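3.2 Serving ware and portion choice

Guests at the Lateton tea rooms were offered the same pastries on either a flat tray or a tiered stand (Figure 2). Each sitting began at 3 pm, and staff recorded the first item taken by each of 200 guests. Siriwardena's earlier work in Stistitz used flat trays only – its results are therefore compared with our tray group alone.

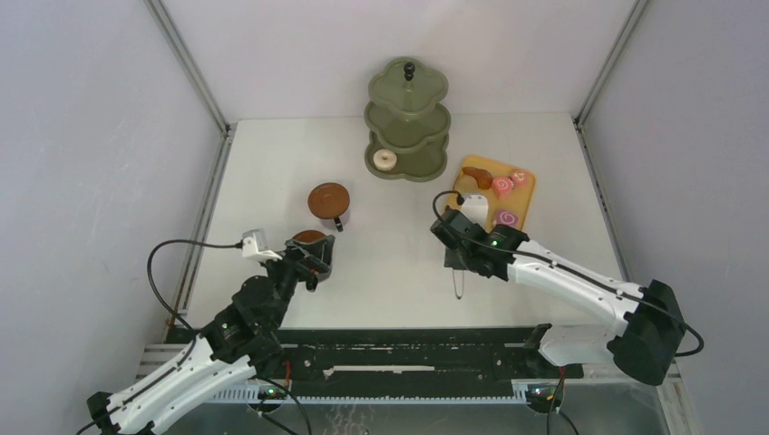 Figure 2. Three-tier stand and rounded tray, with toy pastries.

3.3 Limits of the records

Staff did not note second helpings, and guests who shared a plate were entered as one. The December sittings were left out of the analysis – the menu had changed by then.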